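Getting a Shared Kitchen and Rec Room Through the Winter

December 29, 2021

The week between the holidays is when I finally catch up on the house jobs, and this year I'm writing down what I do in case it helps somebody else with a room that a lot of people use. Most of these work just as well at home – I do the same things in my own kitchen, only with fewer mugs.

Start with the sink. I wipe a stainless steel sink dry every evening with an old cotton dish towel, and that alone takes care of most of the water spots. For the chalky ring by the drain, lay a paper towel soaked in white vinegar over it, go and do something else for an hour, then rinse well and dry. Always rub along the grain of the steel. I was taught to do it in circles and spent years wondering why my sink looked cloudy!

White cabinet doors want very little. A drop of dish soap in a bowl of warm water, a soft cloth wrung out hard, and a second cloth to dry. Grease collects just behind the handles where fingers go, so I use an old toothbrush there and work slowly (put the radio on, it's a nice job really). If the doors have started to yellow, no amount of scrubbing will bring them back, and you'll only dull the finish trying.

The tops of the wall cabinets are another matter. Everything in the kitchen floats up there and sticks. Once a year I wash mine with hot soapy water, dry them well and lay down a sheet of plain shelf paper, and the next December I just roll up the paper, dust and all, and put down a new one.
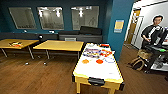
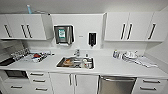 Glass on a dark wall shows every streak, so spray the cloth and never the glass. I mix my own cleaner in an old Noteo bottle, 3 parts water to one part vinegar, and finish with a dry microfiber cloth that has never met fabric softener. Do it on a gray day if you can. In full sun it dries before you get to it and you end up going over the same patch again and again.

Dark paint is fussy too. Scuffs come off with a barely damp sponge, but if you rub hard you'll get a shiny spot, and then there's nothing for it but touch-up paint. Keep a little in a jam jar with the color name written on the lid. I once had to guess between two blues in the store and guessed wrong, and I looked at that patch for a whole winter.

For game tables, vacuum the top with the soft brush before you wipe anything, so you aren't dragging grit across it. On an air hockey table, if a few of the little holes seem clogged, a wooden toothpick clears them nicely.

Wooden tabletops get a damp cloth and then a dry one, and felt pads under the legs. Check the pads at New Year, as they pick up sand and start scratching the floor themselves. A pack of 4 does one table.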